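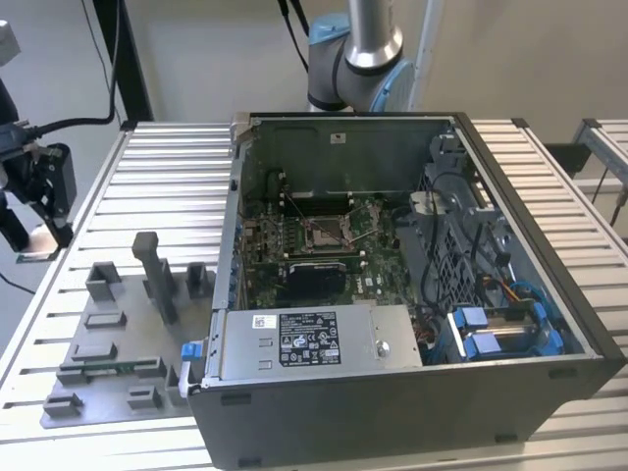

Side off, lid up, socket bare. The green board in the middle is what all the fuss is about.

01/12/2019

Right, quick one because I've got tea on and I promised I'd write this up before I forget what I did.

So the old office tower. Regular readers (hello both) will remember I bought it in September from Vendlow, off one of their clearance pages, for 112 quid delivered. It's been under the desk as the house file server ever since and it has been fine. Slow but fine. Then I started asking it to do video as well as backups and it sulked. Films stopping halfway, fan going like a hairdryer, the lot.

Options were a new machine (227 for the Mivix box I had my eye on, before drives) or a better processor in the one I've got. Went for the processor. Second hand, from Naylor, came in one of those clamshell things inside far too much bubble wrap. No complaints, six out of ten for the handwriting on the envelope.

Things I'd tell myself before starting.

Lay the case on its side. Obvious, but last time I tried to work on one standing up and dropped a screw into the power supply. Never again. On its side the board faces you, and anything you drop at least lands somewhere you can see it. Mostly.

Take a photo of the cables first. I didn't, I did a drawing, and the drawing is rubbish. There's black stuff looping all over the drive cage and then the yellow, red and orange lot going along underneath, and in my drawing it's all just biro.

Leave the expansion card alone if it isn't in your way. Mine sits just below the socket and I thought about pulling it, then didn't. Bit tight for the knuckles. Liam Entwistle said in the comments last time that he always takes everything out down to the bare board and he may well be right, but he has a garage and I have a dining table and a deadline.

Old paste. Ugh. Mine had gone to something like dried toothpaste. Kitchen roll and rubbing alcohol, and more goes than you'd think. Do the bottom of the cooler as well, I nearly forgot.

Then the chip itself. Hold it by the edges. That's the whole tip. The metal lid is sturdy enough but keep your fingers off the underside, and don't put it down on anything fluffy while you go and answer the door.

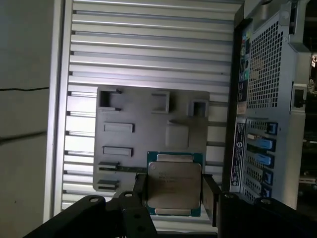
It only goes in one way round, so find the little triangle in the corner and match it up with the one on the socket before you lower it. Lever up, bracket open, straight down, no sliding. If it wants pushing it's wrong. Then bracket over, lever down, and the lever takes more force than feels decent. There's a creak. I hate the creak. Every time I'm sure that's it, money gone.

Paste: small blob in the middle. I'm not getting into the pea versus rice versus cross argument again, last time it was 117 comments and two people stopped speaking.

Also update the BIOS BEFORE you swap. I did remember this one, only becuase I'd written it on my hand. The update tool from Nisell is horrible to look at but it worked first go.

Still to do — put the memory back up to full, find the missing side panel screw, and work out whether those blue drive carriers will take the smaller disks or if I need adaptors. If anyone's tried it with this sort of case let me know, I'd rather not buy the wrong ones twice. Also want to tidy that thin red wire, it wanders right across the board and it bugs me.

Will do temperatures in the next post once its had a week or so of proper use. Pasta's boiling over, got to go.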